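Tendomine Panel Safety Checklist Kit, reviewed after a month on the floor
Posted May 20, 2019

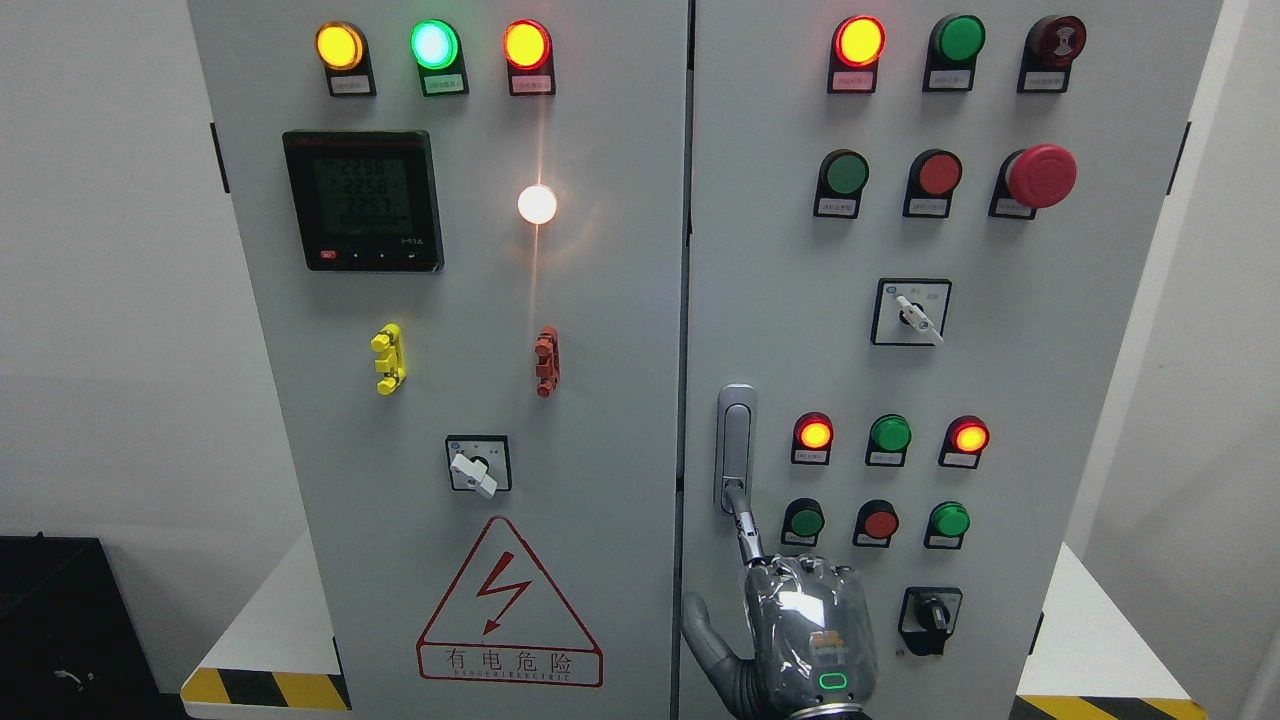 I'll say up front that I like a good checklist, so Tendomine had me halfway sold before I opened the binder. The kit is 43 laminated cards, a pad of sign-off sheets and a slim guide on letting robots work near live switchgear, and we've been using it since April. My favorite is card 14, which asks whether a stranger could find the stop control without help. Ours is easy – a big red mushroom button that sticks out well past its neighbors on the right-hand door – so we got to tick that one and feel smug. Then came the card on labels. The little black plates under our lights and buttons have print so tiny that I marked them down on the spot, and I've already asked Kamarul Hidayat for bigger ones.

The rules themselves are sensible! Agree on which controls the robot may touch, write it down, and keep a person within reach of the stop whenever the hand is at the door. There's also a nice page on warning signs (ours has the red lightning bolt, so fine) and a section on who gets to clear a fault, which started a long and useful argument with Genji Hattori.

Gripes? The binder rings are junk. The guide also assumes every cabinet has a single door, so we filled in half the sheets twice. And the refill pads only come in packs of 31, for reasons I can't guess.

I'd still buy it again. If you already have a solid procedure you may find it a bit basic, but for a crew starting from a blank page it saves a lot of typing.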